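Stoveo Teach Kit
Hand guiding and remote control for recording arm tasks
Made by Skistodari

Overview

The Stoveo Teach Kit lets one person show a robot arm a task and save the showing as a demonstration. The operator either takes hold of the arm and moves it through the job by hand, or drives it from a leader handle at the next bench. Both methods write the same kind of file, so a shop can mix them in one task folder.

The kit is sold to people who need to teach small table jobs: picking up a dish, tipping it over a bowl, setting it back down. It fits arms with a two-finger gripper and a standard wrist flange. The arm and gripper are not included.

Teaching a pour

Pouring is the job most buyers ask about first. It is harder to show than a pick and place. The cup has to stay pinched while the wrist turns, and the angle matters more than the position. By hand guiding, most people tip too fast, as the arm feels heavier near the end of the turn. With the leader handle the wrist can be geared down. At the lowest setting, 30 degrees of handle gives ten degrees at the gripper.

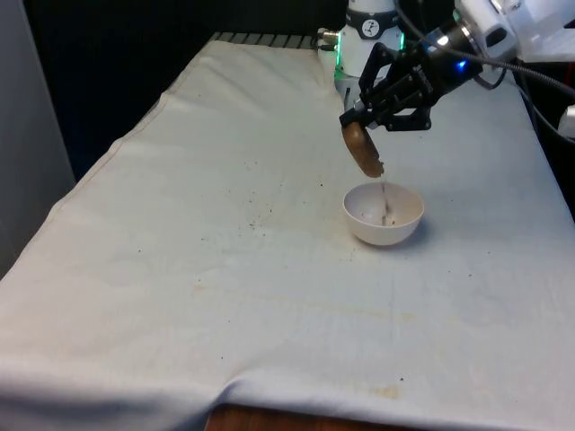
Set the gearing before you start recording. It cannot be changed in the middle of a demonstration. If the operator runs out of handle travel, press the clutch button, bring the handle back and release. The arm holds its place while the clutch is down, and the pause is marked in the file so that it can be trimmed later.

Grip force is set on a dial on the handle base. For thin or rounded items, start low and raise it one step at a time with the cup empty. A cup that slips in the fingers during a turn will spoil the demonstration even if the liquid lands where it should, and the file should be thrown out.

Recording

Press the left pedal to start and again to stop. The right pedal deletes the last demonstration. There is no confirmation step, so keep your foot off it when you are not using it.

Each demonstration stores joint positions, gripper opening, grip setting and up to two camera streams on one clock. The recorder box holds 3000 demonstrations of ordinary length. When it is full it refuses to start a new one and does not write over old files.

We suggest moving the items a little between demonstrations. A bowl that sits in the same place every time gives you a model that pours in that place and nowhere else. The same goes for how much is in the cup.

Choosing hand guiding or the handle

Hand guiding takes less practice. It suits reaching, pushing, wiping and setting things down. The drawback is that the operator's arms are in the camera view, and some training setups do not cope with that well.

The leader handle keeps people out of the view. Plan on a practice session before you keep any files. New operators usually have trouble judging height over the table, and the fingers come down too far or stop short. Soft table covers forgive small mistakes of this kind. Bare steel does not.

Two arms can be run from two handles with one recorder box. Each arm needs its own cable set. The second handle is sold separately.

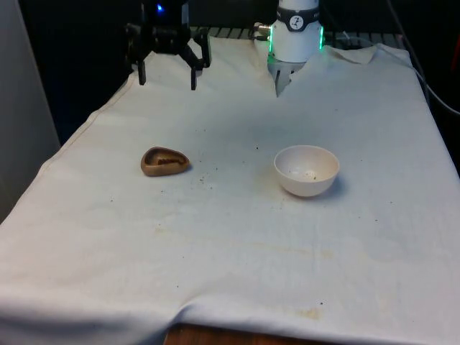

Roel Kramer: We have had the kit since December and use it mostly for pouring and scooping. The clutch is good. I would ask for a longer cable between the handle and the box, as ours has to run across the walkway. Also, the grip dial has no numbers on it, only marks, and two operators never set it the same way.

Reply from Skistodari: A longer handle cable can be ordered under the name Sastum. It plugs into the same socket. Units shipped now have a numbered dial, and we will send a stick-on ring for older ones on request.

What comes in the box

Leader handle with clutch button and grip dial
Recorder box with power supply
Double foot pedal
Wrist plate and bolts for hand guiding
Cable set for one arm
Two camera cables (cameras not included)
Printed setup guide

Specifications

Part number: 581
Wrist gearing: 1 to 1, 2 to 1, 3 to 1
Camera inputs: 2
Handle cable length: 6 feet
Long cable (Sastum): 14 feet
Storage: 3000 demonstrations
Mounting: clamp, for table edges up to 2 inches thick

Care

Wipe the handle with a damp cloth. Do not spray cleaner on the recorder box or into the dial. When teaching with liquids, keep the box off the work table and leave a drip loop in any cable that hangs near the arm. Check the gripper fingers at the end of the day, as sugar and coffee dry on the pads and change the grip.

The emergency stop on your arm must be within reach of the operator at all times. The clutch button is not a stop button.

Ordering and support

Orders ship from our Asadi warehouse. Returns are accepted for 30 days if the wrist plate has not been drilled. For help with setup, write to Babak Rostami at the support desk and include the serial number from the bottom of the recorder box.

Page last updated 2022-11-26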